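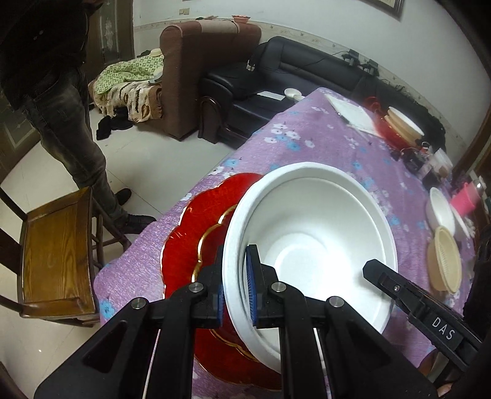 Community Suppers, progress report to Brelum Fund

17 Mar 2022
From: Modupe Obi, Mekico Neighborhood Kitchen

Quick one, full accounts to follow when Gifty has the bank statements.

Where we are
Suppers running every week through February, no cancellations. 200 meals was the target for the month and we hit it. New faces mostly from the Zalewska Street apartments, word of mouth I think, the flyers went up late. Bigger bowls have helped, people were coming back three times for soup and the line got silly.

Money
Spent to date: $3,728. Mostly groceries, then the hall. Gas bill came in higher than budgeted. We'd like to move the leftover printing money over to cover it, please confirm thats OK by email.

Staffing
Gifty Appiah now does the ordering as well as the books. 13 people on the cooking rota, 5 of them with the food safety certificate. Need more certified before summer. The Presotent course is full until May so looking at the county one instead. Longer drive but cheaper.

Problems
- Back freezer died. Lost some chicken. Replacement is secondhand, working fine so far.
- Parking. Neighbor complained twice, we now ask drivers to use the lot behind the church.
- Sign-in sheets for two suppers have gone missing. Head counts for those come from Gifty's notebook.

Next
Lunch for the over-60s, trial run in April if the hall will give us the morning slot. Still waitng on an answer. Menu is soup, bread, fruit, something baked. Would like to keep plates and bowls proper ones, no paper, so dishwashing hours go up a little in the next budget.

Send questions to me, Gifty is away next week.

Modupe

Comments (3)

renata_k: Can you post the April menu when it's ready? My mom can't do dairy.

Paul from the corner: Thank you for sorting the parking, much better now.

G. Appiah: Found one of the sign-in sheets!! It was in the onion box. Will scan it tonight.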